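November, 7 in the evening

Second batch of the Purow walnut stain, and I must say I'm a good deal happier with it. I thinned 200 ml with a splash of the Torkden oil and gave the test boards two coats – the first one really does want a whole night to itself, so please don't hurry it. The Zultside job can wait until these are rubbed down. 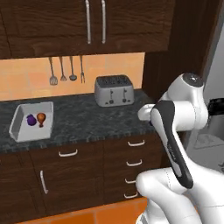 Book 2, p. 7

Dark brown doors over peach-orange tile, and I do like how warm the two look together. More tomorrow, once I've found the good brushes.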